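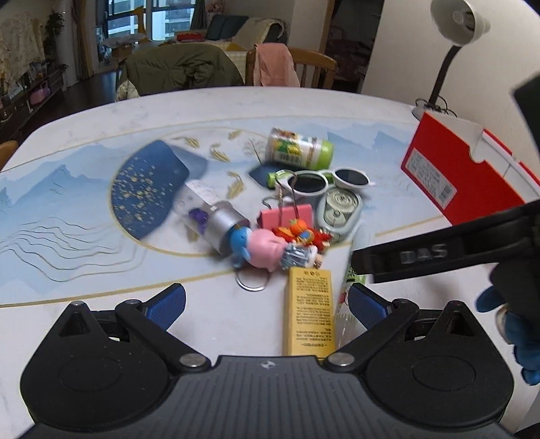 4. Setting up your pantry list

This section covers the first list you make in Kekitz Pantry, how to add items to it, and how to share it with the rest of the household. You need an account (section 2) and at least one storage place (section 3) before you begin. If you are moving a list over from the older Temba app, go to 4.6 first and then come back to 4.3.

4.1 Before you start

Set aside an hour for an average kitchen. You can stop at any point. Items are saved one at a time, and the list opens at the last item you worked on.

Have these ready:

A phone or tablet running Kekitz Pantry version 5 or later
A clear table or counter near the cupboard you are working on
Davico shelf labels, if you plan to use them (see 4.5)
A pen

Note: A free account holds 386 items. A household account holds 3,072. Empty items you keep on the list for restocking count toward the limit. Archived items do not.

4.2 Creating the list

1. Open the app and tap Lists, then New list.

2. Type a name. The name can be changed later, but shared members will get a message each time you change it.

3. Choose a storage place. If you have only one, it is already selected.

4. Choose how you want quantities shown. Packages counts whole boxes, cans and jars. Amount uses weight or volume and asks you to update the figure when you use part of something.

5. Tap Create.

Caution: The quantity setting cannot be changed once the list has more than one item in it. If you are not sure, choose Packages. You can still enter an amount for single items from the item page.

4.3 Adding items

Work on one shelf at a time. Take everything off the shelf, add each item, and put it back before you go on to the next. Mixing two shelves is the most common cause of double entries.

To add an item from its barcode:

1. Tap the plus sign, then Barcode.

2. Hold the phone a hand's width from the barcode. Good light matters more than distance.

3. Wait for the name to appear. Check it against the package.

4. Enter the date on the package. Choose Best by or Use by to match the wording. The app sends reminders on a different schedule for each.

5. Tap Save and next.

To add an item by name:

1. Tap the plus sign, then Name.

2. Type the first three letters. The built-in catalog has 1,519 everyday foods and will suggest matches as you type.

3. Tap a match, or tap Use my own name to keep what you typed.

4. Add the date and quantity, then tap Save and next.

Note: Products bought at import grocers or brought home from a trip are often missing from the barcode service. Add them by name. The name field accepts any script your keyboard can type, and you can put an English name in the Also called field so that a search finds either one. Some packages print only a production date along with a shelf life in months. Tap the calendar symbol, choose Made on, and enter both. The app works out the rest.

Note: Date order differs from country to country. A package marked 04 06 may mean April 6 or June 4. If the package does not make it clear, use the earlier date.

4.4 Open packages and decanted food

Food keeps for a shorter time once it is open. The app does not know that a package has been opened until you tell it.

1. Find the item and tap it.

2. Tap Mark as opened.

3. Accept the suggested number of days, or enter the number given on the package.

If you move food into jars or tins, keep the item under its original name and add the container in the Where field (for example, "blue tin, second shelf"). Cut out the date panel and any allergy information from the package and keep it with the container.

Caution: The suggested number of days is a general guide for food kept under normal conditions. Always follow the storage directions on the package. Do not use the app to decide whether food is safe to eat.

Caution: Do not use Kekitz Pantry as your only record of medicines. The reminder schedule is meant for food, and household members may turn reminders off on their own phones.

4.5 Shelf labels

Labels are optional. They are useful in a deep cupboard or a chest freezer, where it is hard to see what is at the back.

1. Wipe the edge of the shelf and let it dry fully.

2. In the app, open the storage place and tap Labels.

3. Choose a starting number. Most people start at 1, top left.

4. Write the same number on the label and press it down for ten seconds.

5. Open each item kept on that shelf and set Where to the label number. To change many items together, press and hold one item, tap the others, and choose Move.

Davico freezer labels must be applied at room temperature and left for a full day before they go in the cold. Standard labels will come off in a freezer.

4.6 Moving a list from Temba

Lists made in Temba version 3 or later can be brought in as a file. Earlier versions cannot.

1. In Temba, open Settings and tap Save a copy. Choose the plain list format.

2. Send the file to the phone you use for Kekitz Pantry.

3. In Kekitz Pantry, tap Lists, then Bring in a file.

4. Select the file and wait. A list of nearly 1,721 items takes a few minutes on an older phone. Keep the screen on.

5. Check the items marked with a gray dot. These came across without a date.

Note: Pictures and shopping notes are not moved. Storage places with the same name are merged, so if you have two cupboards both called "Kitchen," rename one in Temba before you save the copy.

4.7 Sharing the list

1. Open the list and tap Members.

2. Tap Invite and choose how to send the invitation. It is good for 48 hours.

3. Choose what the new member can do. View can read the list. Edit can add items and mark them as used. Manage can also delete items and invite others.

Changes reach the other phones within a minute when both are online. When a phone is offline, changes are held and sent later. If two people change the same item while offline, the app keeps both versions and shows a yellow bar – tap it to pick the right one.

If you use Deltau for your shopping list, connect it from Members, then Connected services. Items that drop to zero are sent to Deltau once per day, at 6 p.m., and a send time of your own can be set on the same page.

4.8 If something goes wrong

The barcode is read but the name is wrong: tap the name, correct it, and tap Remember. The correction applies to your household only.

The camera view is black: close any other app that uses the camera. On a new phone, check that camera access is allowed in the phone's settings.

An item appears twice: open either one, tap More, then Merge. The earlier date is kept.

No reminders arrive: check that reminders are on for the list as well as for the app. Each has its own switch. For reminder times and quiet hours, see section 5.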